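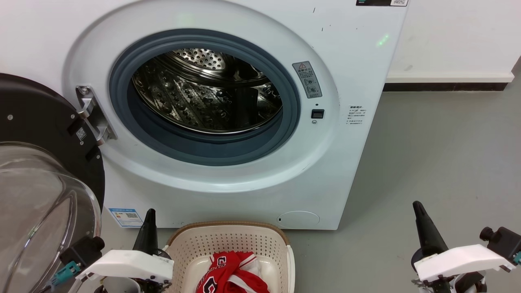
Remigiusz Wilczyńska wants it written down before anything else that a new driver should load the same shirt over and over until it gets boring, and only then ask for a second piece of clothing. I have given in and put it at the top of the section, where he can point to it.

Stuklow Robotics Club > Team Handbook > Brekke > Section 4: Setting Up the Laundry Task

2/23/22 - by Oliwia Piątek
8 min read

Welcome to Section 4! If you've made it through powering on and homing, you already know Brekke well enough to be trusted near a washing machine. This section takes you from a parked robot to your first practice run of the loading task, the same one we'll be driving at the Urnammont meet. Give yourself 30 minutes the first time, and please don't feel bad if it takes longer. My first set-up ate a whole club meeting and I still had the basket on the wrong side at the end of it.

You'll want two people. One drives, and one is the spotter. The spotter holds the stop button and does nothing else with that hand - no phone, no snack, no clipboard.

4.1 Before you touch the robot

1. Check the booking sheet on the door of Room 801 and put your names down, both of you.

2. Make sure the washer is unplugged and that the water tap behind it is shut. We never run a cycle as part of practice. The washer gets plugged in only on days when a coach is checking the panel lights or showing the full demo, and on those days the coach will tell you so.

3. Look inside the drum and feel around the bottom and the rubber gasket with your hand. Socks love to hide in the fold of that gasket, and last December we spent most of an afternoon blaming the scoring sheet for a missing sock that was sitting in there the whole time.

4. Wipe the floor in front of the machine with the dry mop. Dust gets on the basket, the basket slides, and then all your positions are off.

CAUTION: Keep your fingers away from the hinge side when you swing the washer door. It's heavier than it looks, thanks to all that glass.

4.2 Placing the basket and the door

The loading task begins with the door already open. Opening it is a separate task with its own points (Section 6), and mixing the two up is the most common way to have a lovely practice that doesn't count for anything.

1. Swing the door all the way open, to the left as you face the machine. It should rest there without being held. If it drifts back toward you, call a coach over, as the feet of the washer probably need leveling again.

2. Set the cream basket with the brown rim on the floor in front of the machine, below the door opening. You want it between the two arms when Brekke is parked.

3. Nudge the basket up to the tape. If the tape has peeled off again, there's a fresh roll in the Ekby box on the shelf, along with the spare finger pads.

4. Drop in one item of clothing. For all first runs we use the red basketball jersey. Drop it in a heap and leave it that way. I know it's tempting to lay it out nicely with a shoulder sticking up for the gripper to grab, and every one of us has tried it, but the judges at the meet will be tossing it in and you may as well get used to that now.

NOTE: The jersey is a kind choice for beginners. It's bright against the pale basket and shows up well in the driver's view, the cloth bunches easily, and the big number helps you tell which part you've got hold of. The gray towel comes later, and you will miss the jersey when it does.

4.3 Parking Brekke

1. Roll the base forward, slowly, with the spotter watching from the side. Stop when the wheels meet the second strip of tape.

2. Lock both wheels. Push gently on the base to see that it stays.

3. Look at the driver's view on the laptop. You should have the whole door opening in view, with the basket at the bottom and a gripper on either side of it. If you can see the drum but only half the basket, tilt the head down a little. If you've got a beautiful view of the basket and no drum, tilt it up. Take your time over this one. Plenty of trouble that people put down to "bad arms" is a head tilted wrong.

4. Bring both arms to the ready pose. The black fingers should be pointing up toward the washer, one arm on each side of the basket, and neither arm touching the rim.

5. Ask your spotter to say "clear" out loud. Then you say "clear" back. It feels silly for a week or so and then you stop noticing.

CAUTION: The open door takes up a lot of room on the left, and the glass bulges out further than your eye tells you through the camera. Keep the left arm low until it is past the door, and bring it up only once you're in front of the opening. If you hear plastic tapping on glass, stop, back away, and start again from the ready pose.

4.4 Your first loading run

Set the speed to Slow. It's on the first tab of the Brekke screen and it does go back to Medium on its own whenever the laptop restarts, so check it even if you set it yourself an hour ago.

1. Lower the right arm into the basket with the gripper open. Go straight down. Coming in at an angle pushes the basket off the tape.

2. Close on the cloth. You're looking for a good fistful, and a pinch of one layer will nearly always slip on the way up.

3. Lift until the jersey is above the rim. Wait a moment and let it stop swinging. (I count to three under my breath. Remigiusz hums.)

4. Bring the left gripper across to catch any part that's hanging low. With the jersey you can sometimes get by with one arm, but please practice with both.

5. Move forward to the opening at the height of the middle of the drum. Go in far enough that the fingers are past the gasket.

6. Open the right gripper, then the left. Keep them in this order. If cloth is stuck on a finger, a small wiggle from side to side will generally free it.

7. Back out straight, both arms together, and return to the ready pose.

8. Spotter checks the drum. A sleeve hole or hem hanging over the gasket counts as half a load on our sheet, and the driver may go back in once to tuck it.

NOTE: If the gripper gets hold of the basket rim along with the jersey, don't lift. Open up, rise a little, and try again closer to the middle. The basket is light and will come along for the ride quite happily, and it's no fun watching it head for the washer.

4.5 Logging the run

Write the run down right away, before you reset. The log asks for driver, spotter, item, speed, and how it ended, and there's a space at the end for anything odd. Do use that space! "Left gripper felt slow to open" has saved us more than one motor. Runs that failed go in as well, please, with the same care as the good ones. The club is trying to reach 1000 logged loads before the meet and every one of them counts toward it, droops and drops included.

4.6 If something isn't right

The jersey keeps slipping out on the way up. Check the finger pads first. If they look shiny, swap them for new ones from the Ekby box.

One arm stops short of the drum. The base has most likely been parked too far back. Unlock, roll up to the tape, lock again, and redo 4.3 from step 2.

The view on the laptop freezes. Spotter presses stop. Driver takes both hands off the controls. Restart the laptop, set the speed back to Slow, and home the arms before you go on.

The gripper has caught the gasket. Stop at once and don't pull. Open the gripper slowly while the spotter, with the stop pressed in again afterward, eases the rubber loose by hand. Then write it in the log and mention it to a coach, even if nothing looks torn.

4.7 Packing up

Arms to rest pose, power off, wheels unlocked, and roll Brekke back to the charging corner. Jersey back in the basket. Push the washer door almost closed and leave it on the wedge so the drum can air. Then cross your names off the sheet in 801, or the next pair will stand outside wondering if you're still in there.

Section 5 does the same task with the gray towel, at Medium speed. Have ten clean jersey runs in the log first, and bring the log with you when you come to ask.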